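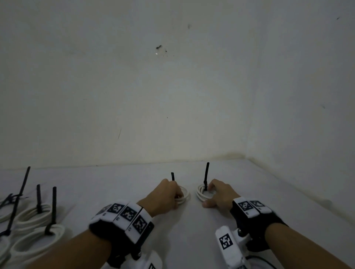 White cables coiled and tied with black ties, on the worktable.

Search reviews Enter a keyword Go

Brivex Black Cable Ties, bag from Trestton: a long review of a small thing
Last updated: October

I have been meaning to write this one up for ages, and I kept putting it off because who wants to read that much about cable ties? Well, plenty of you, going by the mail I got after my piece on drawer dividers, so get yourself a coffee and settle in.

I bought these from Trestton when I finally decided to deal with the white cables. If you have ever worked out of a small room with a lot of equipment in it you'll know how it goes. You need one cable, you pull, and five come with it (and a power strip, if you're unlucky). I had been using rubber bands, which dry out and snap, and before that the little paper-covered wire twists from bread bags, which are fine for bread. My order number ended in 1589 and the bag came tucked inside a box big enough for a toaster. No complaints, I reused the box.

The first thing to say about the Brivex ties is that they are stiff. I mean that kindly! With the soft fabric kind you spend half your time chasing the end around the back of the coil, and these stay where you point them. Once a coil is tied, the spare end stands straight up in the air like a little flagpole, and at first I thought I would hate that. I was all set to snip every one of them. Then I noticed how handy it is to have something to grab when you're lifting a coil out of a deep bin, and I've left them alone ever since. If you want everything flat and tidy for a drawer, though, you will be trimming, and you should know that going in.

Black on white is the other nice part. I nearly ordered the white ones so they'd disappear, and I'm so glad I didn't, because in a box of pale cables the ties are the only thing my eyes can find in the evening with just the desk lamp on.

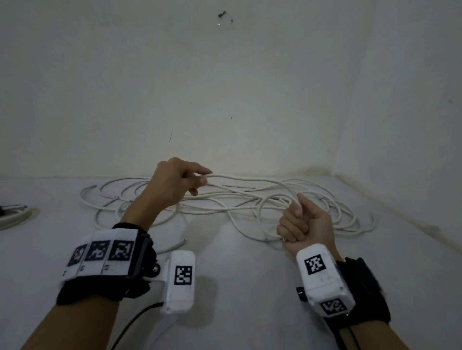 Now, the ties can only do so much if the coiling is bad, and I learned that the slow way. Shake your cord out on a clear table first and find a loose end before you do anything else. Lift the top loops off gently with your fingers, and don't yank, even when you're sure it's only caught on one thing (it is never only caught on one thing). White cord is especially tiresome for this, as every crossing looks like every other crossing and you lose your place the second you look up. After that, make your loops the same size all the way along, lay the coil down flat, and slip the tie through the middle. I like an oval for the longer ones. It sits better on a shelf and I think it looks neater too, but my family tells me I have opinions about this that normal people don't have.

I should mention what I compared them with. The Mindix hook-and-loop straps are lovely to use and far kinder if you open and close your bundles every day, but they pick up every bit of fluff in the house and they cost more. The Castaño ties are softer and prettier, and I had 3 of them slip loose in the first month, so those have gone to the garden where they're holding up the beans very nicely.

A few grumbles, to be fair to everybody. The bag doesn't reseal, so find a jar. The lengths in my bag weren't all as even as I'd have liked. And please don't pull them too tight around a cable you care about. Snug is plenty, and you should still be able to wiggle the coil a little.

Would I buy them again? I already have, a second bag for the closet under the stairs, where the holiday lights live. Trestton sells a trade carton of 3000 as well, and I'll admit I hovered over the button for longer than I should have before good sense came back to me. One bag will do most homes for years, and if you end up with extras, your neighbors will take them off your hands. Mine did, and she brought back a jar of plum jam.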